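Brarkirby stationery and packing room
Monthly check, January 9, 2018

Tables and covers
Cloth on the packing table – OK. No trip edge. Wash at 40 before the next check.
Legs and fixings – one bolt loose on the table nearest the door, tightened on the day.
Table top load – nothing stacked over the limit on the wall card.

Zip pouches
Stock held: 400 mesh pouches, Norkus supply. 50 taken from the shelf and opened and closed by hand. 2 rejected for teeth not meeting at the end stop. Both binned.
Pull loops should be firmly stitched and the tab on the end should not come away when tugged. Check the corners as well, as they curl with storage. A curled corner is not a reject unless the mesh has split. Red trim is the current type. The old blue trim should have gone back to Salazar in November – there was still a part box under the bench.
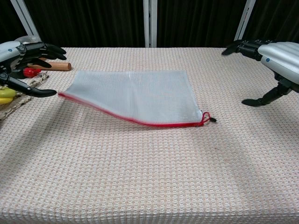 Floor and exits
Rear exit clear. Front exit partly blocked by flattened cardboard, moved while I was there. Please do not use that corner again.
Mat by the sink lifting along one side. Tape is a stopgap, needs replacing.

Electrical
Flasus heat sealer – lead and plug sound, test label in date. Guard goes back slowly, keep an eye on it.
Extension lead behind the shelving still coiled. Unwind fully or remove.

Carried over
Light over bench
First aid box, plasters low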